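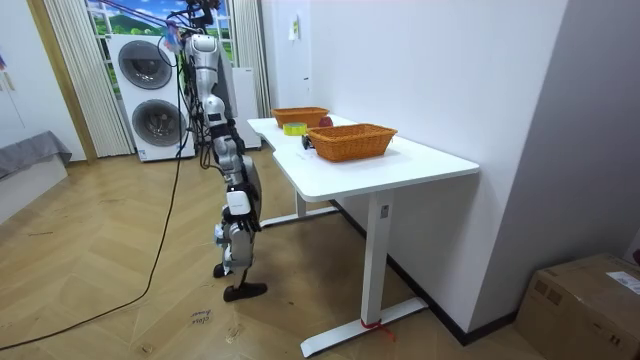

How long does it take to feel fitter once you start walking every day? For Tahira Soomro, it was about nine weeks.

She started in August with the loop beside Flamosside pool, 22 minutes before work. Her blood pressure had been creeping up and her doctor wanted it lower without more tablets. By spring she'd added a Thursday strength class with Magdolna Kiss — squats, rows, light weights.

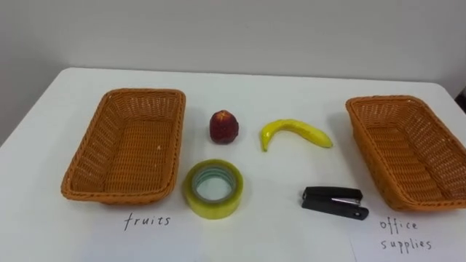

Two woven baskets on a white table.

Her last reading was 124 on the top line. She still skips the hill when it's raining.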